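The White Table – Picture Gallery

Welcome to the gallery of our work room in Walcombe. The page was started in June, when we got the new table, and it grew slowly with the work. Many visitors write to us that they like to see how a small place is organized, so I try to put the pictures in order and write a few words to each. The last change to this page was on January 4, 2025.

The room has two windows on the street side and one big lamp over the middle. In winter we need the lamp from three in the afternoon. The building belonged before to a shop for sewing machines, and on the wall by the door you can still read the old prices in pencil. We did not paint over them.

We call the table Illura, after the name that was printed on the delivery paper. I don't know if it is the name of the model or of the color. It came in two boxes and it took us a whole evening to put it together, with one screw left over. The old table from Sirko went to the hallway, where it now carries the mail and the wet umbrellas.

What we do at the table is mostly sorting. We receive buttons, buckles, hooks and small metal parts from closed tailor shops, and we put them by size and kind into bags, so that people who repair clothes can use them again. In the first year we closed 1,285 bags. In the second year it was 2,823, and the shelf on the back wall had to be made longer.

The rule of the room is that every evening the table is cleared. The trays go back to the shelf, the scissors to the drawer, and the top is wiped with a soft cloth and a little soap. Please no strong cleaner – we tried one on a corner underneath and it left a yellow mark.

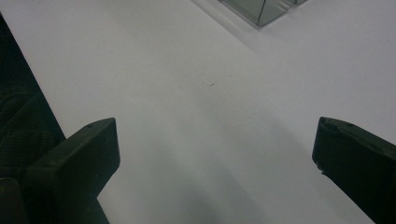
The white top of the table, with a matte surface. The light is stronger on one side and goes to a pale gray on the other.

I like the matte surface very much. On the old table the lamp made a bright spot exactly where you wanted to look, and small silver hooks were very hard to find in it. Dark buttons are now easy to see from any chair. White buttons are another story, and for them we put a sheet of blue paper under the tray.

Some notes for those who asked about details:

The table stands on 4 legs and each of them can be turned a little higher or lower. The floor in Walcombe is not straight, so we needed this.

The bags are paper, with the number written by hand in the upper corner. The highest number at this moment is 3,408, but some numbers were used two times by mistake and we keep them so.

The collection from Hererora arrived in eleven shoe boxes and is still waiting under the shelf. It is mostly coat buttons, some of them with thread still inside. When it is sorted, I will add it to the list of collections.

If you want to use a picture from this gallery on your own page, please write to us first and mention the work room in Walcombe.

Back to the list of galleries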